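Home | Issues | Authors | Search

4. Trial of the Dramier Hand-Held Gripper Kit
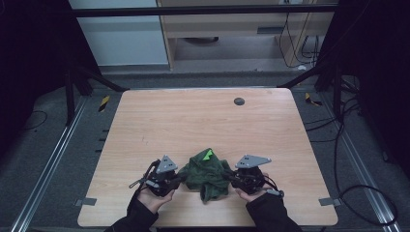 Figure 3. Dramier grippers, one in each hand, holding a crumpled green cloth at the table.

4.1 Procedure and first findings

The kit is offered by Astetden as a pair of grippers. We tested it on cloth handling, which the seller names as its main use. In total 246 trials were made by 6 operators. Each operator received 24 minutes of practice before the first trial. The grip on thin folds was firm in most trials, but the cables disturbed the wrist when the operator turned the cloth. Three operators reported tired fingers. The manual does not mention this point, and we asked Astetden to add it.

Related items
Blomqvist gripper pads: a wear test
Musari folding set, short review

Contact | Copyright | Back to top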